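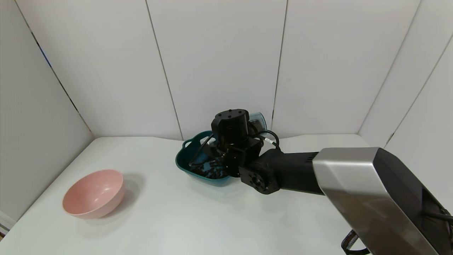

Rosa Schüssel und Petrolwanne aus dem Vernel-Set, in der Wanne die dunklen Stücke zum Umfüllen.

# Vernel Schüsselset, zweiteilig, dazu der Glasbecher von Odera

Gekauft habe ich das Set im Oktober bei Wiltden für 23 Euro. Es besteht aus einer runden Schüssel in Rosa und einer eckigen Wanne in dunklem Petrol. Den Glasbecher mit Henkel gab es nicht dazu, der ist von Odera und hat 7 Euro gekostet. Ich benutze die drei Teile zusammen, vor allem zum Umfüllen und Portionieren von trockenen Sachen. Deshalb bespreche ich sie auch zusammen.

Zuerst die Schüssel. Sie ist rund und tief, die Öffnung ist weit genug, um mit der ganzen Hand hineinzugreifen. Die Oberfläche fühlt sich angenehm an und Fingerabdrücke fallen kaum auf. Innen ist das Rosa etwas heller als außen. Eine Skala fehlt, ein Ausgießer auch.

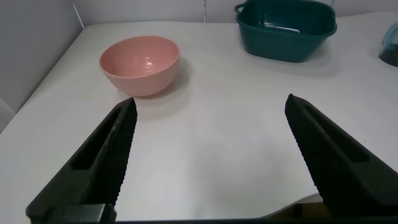 Beim Ausschütten muss man deshalb etwas aufpassen. Kaffeebohnen und Linsen laufen über den runden Rand in einem breiten Strom heraus, und wer in ein enges Vorratsglas füllt, hat danach ein paar Bohnen auf dem Tisch. Mit einem Trichter geht es. Für Salat oder Teig reicht die Größe bei zwei Personen, mehr sollte man nicht erwarten.

Die Petrolwanne gefällt mir besser. Die Ecken sind gerundet, der Boden ist flach, sie steht sicher und lässt sich gut ins Regal schieben. An der Seite ist eine kleine Griffschlaufe angeformt. Daran kann man die Wanne heranziehen oder aufhängen. Zum Tragen nehme ich trotzdem beide Hände, jedenfalls wenn sie voll ist – 2000 Gramm Reis hatte ich schon drin, da gab der Rand ein wenig nach.

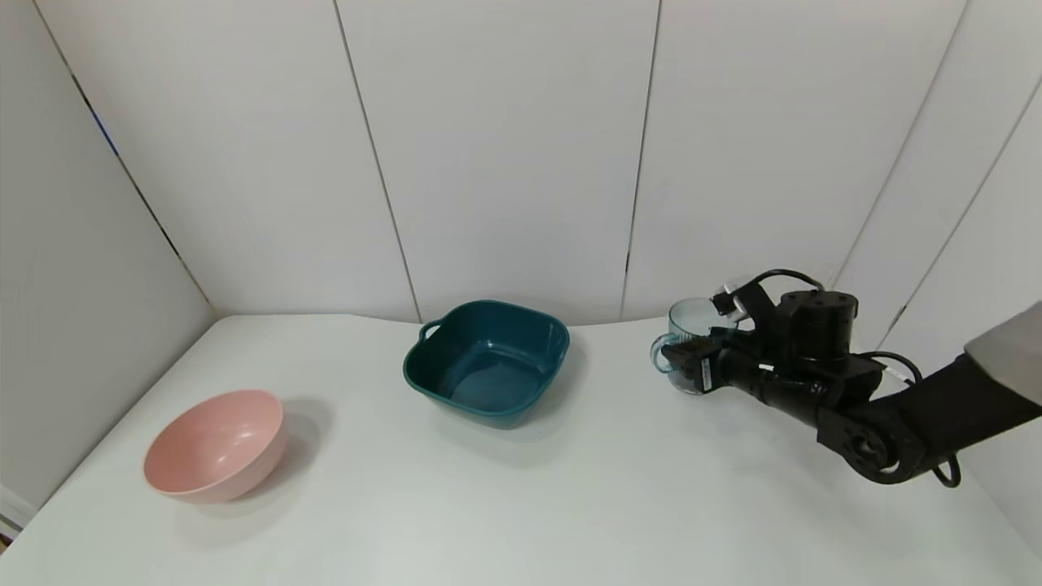 Beim Abwaschen gab es keine Probleme. In den Rundungen setzt sich nichts fest, nur in der Griffschlaufe bleibt manchmal Wasser stehen. Gerüche haben beide Teile bisher nicht angenommen. Vorher hatte ich eine Wanne von Tsuji, die war schwerer und etwas stabiler, hatte aber scharfe Kanten am Griff. Die hier ist an der Stelle sauber entgratet.

Zum Becher gibt es wenig zu sagen. Klares Glas, ordentlicher Henkel. Ich nehme ihn als Schöpfmaß, 200 Gramm Bohnen bekomme ich hinein.

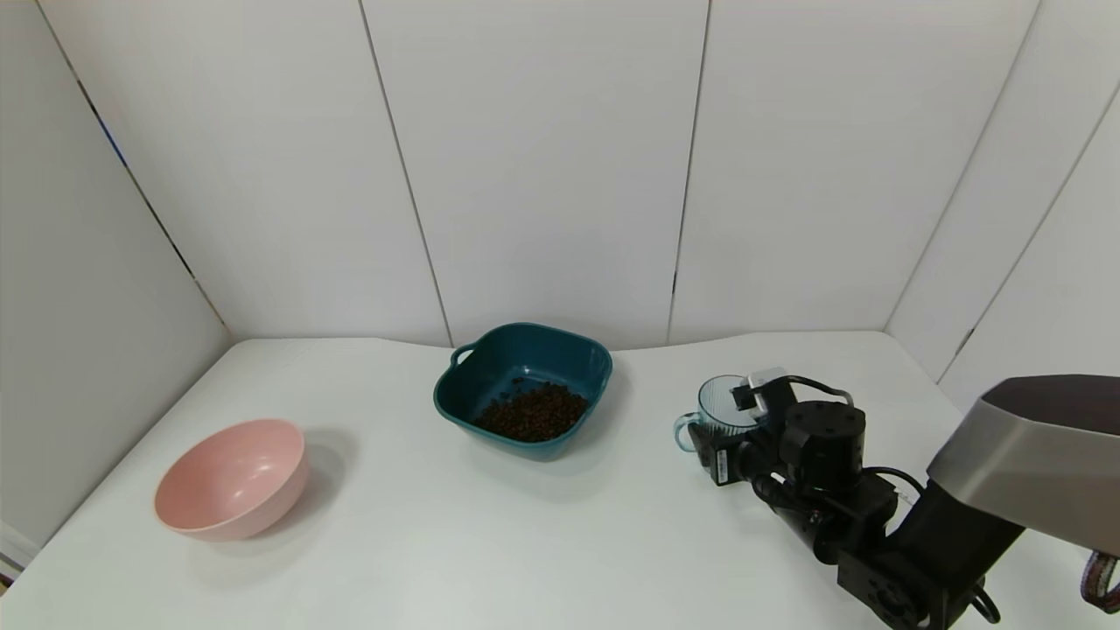
Durch das Glas sieht man sofort, wie voll er ist, das ist beim Portionieren praktischer als ein Blechmaß. In den Ecken der Wanne kommt man damit allerdings schlecht an den Rest. Den kippe ich am Schluss in die Schüssel.

**Gut:** Form der Wanne, Griffschlaufe, leicht zu reinigen

**Weniger gut:** kein Ausgießer, keine Skala, Rand der Wanne bei viel Gewicht etwas weich

Vier von fünf Punkten für das Set. Die Wanne würde ich einzeln noch einmal kaufen, bei Wiltden gibt es sie aber zurzeit nur zusammen mit der Schüssel.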